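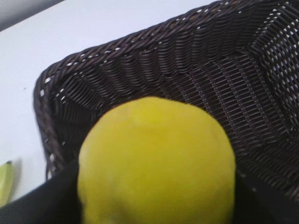

A yellow fruit between two gripper fingers, over a woven basket.

Chore robots (general overview)

A chore robot is a machine meant to do the kind of work people do with their hands around a house or on a shop floor: clearing a table, folding towels, emptying a dishwasher, moving parts from a bin to a tray. I've kept this entry for the Enport robotics wiki going for a while now, and the question I get most is whether these things can do chores yet. My short answer is "some, slowly, if you set the room up for them." The long answer is the rest of this page. Last revised 9 May 2022.

What counts as a chore

People in the field don't agree on this, so I'll tell you how I use the word. A chore is a job that ends when the place looks right, and the objects in it weren't made with a machine in mind. Welding the same seam on the same bracket all day is factory work, and robots have been good at that for decades. Putting the fruit away is a chore, and so is finding the other sock. Vacuuming is a chore too, and the little round floor cleaners do it well enough that most owners stop thinking of them as robots (I certainly have – mine gets stuck under the same chair and I just call it the vacuum).

Shop-floor chores sit in between. I mean kitting, tidying a bench, loading a machine, wiping down. The floor is flat and the lighting is decent, which helps a lot, but the parts come in any old way up.

Picking things up

Most household jobs begin with a grasp, so that's where a lot of the effort has gone. A two-finger gripper is the usual choice. It's cheap and tough, and it closes on a surprising range of stuff. Round things like to roll or squirt away if the fingers meet them off center. Long curved things such as a banana have to be taken across the middle, which means the wrist must turn to match. Grapes are their own headache! The bunch has no one shape, the outline changes depending on how it landed, and fingers that close in the wrong spot get hold of one or two berries and leave the rest behind.

A small camera at the wrist is common because it looks right where the fingers are going. The trade-off is that it loses the wider view just as the hand gets close, so many setups add a second camera fixed off to the side or overhead. I used to think the second camera was a luxury. I don't anymore.

Suction cups are the other popular choice. They're great on boxes and bags, poor on anything woven, fuzzy or bumpy. Five-fingered hands get the attention at shows and I love watching them, but they cost a fortune and break in ways that eat your whole afternoon.

Putting things down

This half gets less ink and I think it's harder. Dropping an item into an open basket is about as forgiving as placing gets, and even then the arm has to clear the rim, go low enough that nothing bounces, and open its fingers without snagging the side. A basket with a thick braided rim and sloping walls is less friendly than a plain tray. It also gets harder as you go: the first piece has the whole floor to itself, and the last one has to fit with everything that went in before.

The fruit basket test

Putting fruit in a basket has become one of the standard small tasks, and you'll see some version of it in lots of labs. It's popular for good reasons. The pieces differ in shape and color, artificial fruit doesn't bruise or rot, and anyone walking by can tell what done looks like. The layout usually goes like this: the basket toward the back, the fruit spread out with plenty of room between pieces, nothing else on the table. A banana, a lemon, grapes, a papaya and an apple make a nice set, with one long curve, one awkward bunch, one big lump and a couple of easy ones.

Musyoka Nyanda, who ran the tabletop trials at Masanja, wrote up a series of 500 tries at a task of this type. An arm trained on people's demonstrations cleared the whole table in 174 of them. That sounds bad until you look at how it was scored. One piece left outside the basket made the whole try a miss, and the bunch was to blame more often than anything else. The training set was 3,622 single pick-and-place moves, all recorded on one table with one basket. When the same arm was tried at the Jenville site with a shallower basket and a darker tabletop, the results dropped again, and Nyanda's notes are pretty frank about it.

I like those notes a lot. Most write-ups give you the best run and a nice clip.

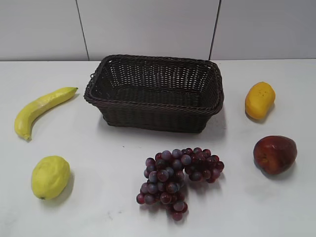
Speed

Robots are slow at chores. I timed myself putting five pieces of fruit in a bowl and it's so quick that the number is silly. The Masanja arm took almost 35 seconds per piece, counting the pause while it made up its mind. For a household that might be fine. If I'm out at the store, I don't much care how long the table takes. On a shop floor it matters a great deal, and it's the main reason benches are still tidied by whoever is standing closest.

What works now

Floors, as I said. Lawn mowing, if the yard is simple. On the shop floor, picking from bins where the parts are all one kind, moving totes, and loading machines that have been fixtured for it. Keklow has had a machine-tending cell running since March and the operators there tell me they'd be annoyed to lose it, though somebody still squares up the trays each morning.

What doesn't work yet

Laundry, start to finish. Single steps have been shown, folding especially, but the hamper-to-drawer job is still out of reach. Dishes are about the same story, with wet glass and greasy pans to deal with. Cooking is mostly special-purpose machines. General tidying of a room a robot has never been in is the big one – it has to know where things belong in your house, and my own family can't agree on that.

See also

Bin picking
Grippers, two-finger
Learning from demonstration
Machine tending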